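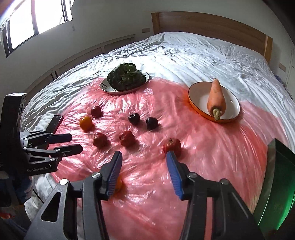

Section 4: Recording a produce sorting task

This section covers one full session with the Brancombe hand-held gripper pair. It assumes the grippers are charged, paired with the Nolholm base unit and calibrated as in Section 3. If either status light is amber, go back to Section 3 before you continue.

4.1 Preparing the work surface

1. Choose a surface you can reach across without leaning on it. A table, a counter or a bed will do.
2. Lay down a cover sheet. Plastic or fabric are both fine. You do not need to pull it smooth.
3. Set out the dishes first, then the fruit and vegetables. Leave enough space between pieces for an open finger to pass.
4. Use a mix of sizes and colors. Small round fruit rolls easily, so place it last.

Note: Daylight from a window is acceptable. Keep the window to the side or in front of you so that your own shadow does not fall on the produce.

Caution: Do not use fruit that is split or leaking. Juice on the ribbed pads changes the grip and is hard to clean out of the grooves.

4.2 Recording

1. Hold one gripper in each hand with the fingers pointing away from you.
2. Press and hold the side button on the right gripper until you hear two short tones.
3. Wait for the base unit to show READY.
4. Open the fingers fully, move over the first piece, and close until the pads touch it on both sides. Stop squeezing when it no longer slips.
5. Lift, carry the piece to its dish and lower it before you open the fingers. Do not drop it in.
6. Repeat with the next piece. Either hand may be used, and you can pass a piece from one gripper to the other.
7. Press the side button once to end the recording.

Each recording stops by itself after 14 minutes. The base unit stores up to 700 recordings and will show FULL when no more can be saved.

Note: If a piece rolls off the surface, leave it and go on. Pick it up by hand after the recording has ended.

Caution: Keep loose sleeves and jewelry away from the finger linkage. It can pinch.

4.3 After the session

1. Wipe the pads with a damp cloth. Do not use solvent.
2. Check the screws on the linkage and tighten any that have worked loose - hand tight only.
3. Return both grippers to the dock with the fingers closed.

If the base unit shows error 254, one gripper lost its link during the recording. Delete that recording and pair again (see 3.2). For repeated errors, contact Marlies Aigner at the Arnport service desk and have your base unit's serial number ready.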